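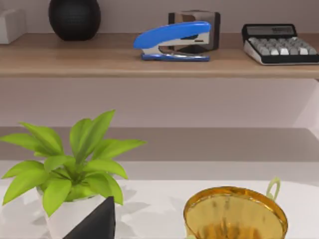

One reader of the December packing post wrote that the Skusthorpe Druna was overbuilt for anyone who flies more than they drive, and that the weight would cancel out whatever the frame added. The comment is fair as far as it goes. On domestic carriers with a seven-kilogram cabin limit, a bag weighing close to three before packing is a poor choice. I bought one at full price and have used it mostly for mixed trips: a flight, a hire car, then several nights in different towns.

The Druna is a 60-litre wheeled duffel with a rigid base and soft upper. It is sold as checked luggage, and the tag lists an empty mass of 3274 grams. My kitchen scale agreed to within its own error. The shell is a coated 600-denier polyester, doubled at the corners. The coating has scuffed to grey along the rear edge but has not worn through.

Wheels and handle
The wheels are fixed, not swivelling, and run on sealed bearings. On gravel and broken footpath they track well. In a hotel lift or a narrow train aisle you have to tip and pivot the bag, and the turning circle is larger than you expect. The handle has two stops. The lower one is too short for anyone over average height, and the upper has a few millimetres of lateral play that was present from new. Replacement wheels are listed as a spare part, with a hex key supplied.

Zips and access
The main opening is a U-shaped zip that lets the lid fold fully back. It needs floor space equal to the bag's own footprint plus the lid, so in a small motel room it usually ends up on the luggage rack or the bed. The sliders accept a standard travel padlock. Water came in at the zip corners after 5 minutes under a garden hose, enough to dampen the top layer of clothing. Skusthorpe describes the bag as water-resistant — a reasonable claim for the fabric, a generous one for the closure.

Compared with the Toda
I previously used a Toda of similar volume. It is lighter and has better internal organization, with two mesh dividers against the Druna's one. Its base flexed under load, though, and the contents slumped to the wheel end whenever it was stood upright. The Druna holds its shape.

Supply
Mine came from Chow, a luggage shop that also handles the warranty locally. The terms cover frame and handle, and exclude airline damage and fabric abrasion. Keep the paper receipt; the online registration form did not accept my serial number on the first two attempts.

Colours are charcoal and a dull olive. The olive shows less dust.

Reviewed Wednesday, September 10, 2025. Bag purchased by the author.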